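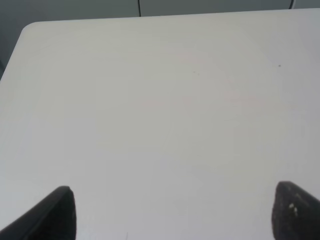 Re: [broltik-list] Nesthorpe baby announcement – numbering of the print

The earlier message said:

> The Skarnon fan page now says the signed birth announcement card
> from the Nesthorpe couple was printed in a run of 1000. The Broltik
> archive entry says 200. Which one do we go with? Also, does the
> twins' middle name line appear on every copy?

Both numbers are in use and they refer to different things. The publicist's statement in February gave 200 signed cards, sent to family and to people who worked on the show. The run of 1000 is the unsigned reprint sold later through the Tsolakis shop, with the proceeds going to the maternity ward. The Skarnon page merged the two.

Please use the following in the archive:

1. Signed card: 200 copies, cream envelope, no price.
2. Unsigned reprint: 1000 copies, of which 100 were held back for the fan club draw.
3. Magazine insert: size of run not known. Leave the field blank.

On the second question, the middle names are on the signed card and the reprint. The magazine insert drops them and also shortens the joke about sleep to a single sentence. Any quote that has the short version came from the insert, so cite it that way.
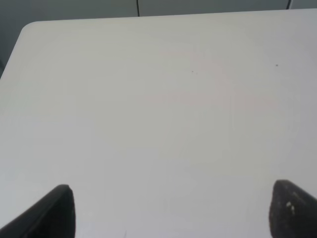
White tabletop, with the black gripper fingertips at the bottom.

I have not changed the entry for the godparents. The only source is a gossip column, and the couple's rep declined to comment on it. It stays marked as unconfirmed – same rule as for the wedding guest list.

Corrections to the list by 3 p.m. if you want them in this month's update. Anything later goes in the next one.

Broltik archive, entries desk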